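Castillo Corpus of Book Notices: data card

Version 2. Maintained by Toivo Suominen and Selvaraj Mondal.

Summary

The corpus holds 813 publisher notices and jacket descriptions for academic books in philosophy of religion, history of science and natural theology. Each notice is stored as a single UTF-8 text record with a subject label and a format label (hardback, paperback, electronic). Edited collections and monographs are both included. Textbooks and reissues of out-of-copyright works are excluded.

Sources

Notices were transcribed from the printed seasonal catalogues of 14 presses held in the Nindcombe reading collection. Where a press issued the same notice in consecutive catalogues, the earlier wording was kept. Prices, order codes and trade discount terms were removed at transcription.

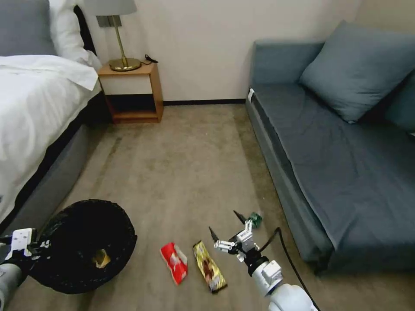
How are edited collections with several subject areas labelled?

They take the label of the editor's introduction, and any further areas go in the subject_other field, separated by semicolons.

Fields

record_id: integer, stable between versions
title: as printed, with subtitle after a colon
kind: monograph or collection
subject_main: one value from the Clamum list
subject_other: zero or more values from the same list
format: as printed
notice: full text, paragraph breaks kept
endorsement: quoted praise, if any, split from the notice

Labelling

Both maintainers labelled every record independently. Agreement on subject_main was 92 per cent before discussion. Most disagreements concerned the boundary between philosophy of mind and theological anthropology, which the Clamum list treats as separate headings and many catalogues do not. Disputed records were settled by rereading the notice without the title. Spelling follows the source, so "colour" and "color" both occur and should be normalised before any frequency work. 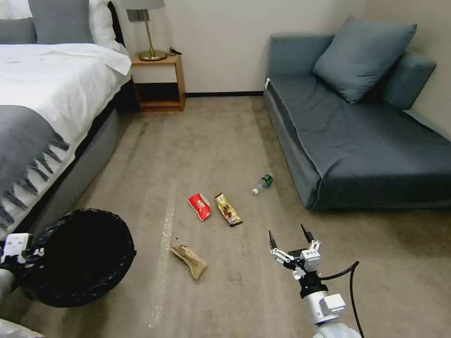

Nindcombe, July

Version 2 replaces the single subject field with subject_main and subject_other. Endorsements, which in version 1 sat at the end of the notice, have been moved to their own field. Record numbers are unchanged. Scripts that read the old subject field will fail on load; the Konari loader handles both layouts if the version flag is set.

Known limitations

Notices are promotional writing. They overstate novelty and tend to describe a debate as more sharply divided than the book itself does. The corpus should not be used as evidence of what an author argues. Coverage of small denominational presses is thin, and translated works are labelled by the subject of the English notice only. Diacritics in transliterated Sanskrit and Arabic names were dropped by several of the catalogues and have not been restored.

Corrections

Send the record_id, the field name and the proposed reading to either maintainer. Changes to labels are held over to the next version. Transcription errors are fixed in place and logged in changes.txt.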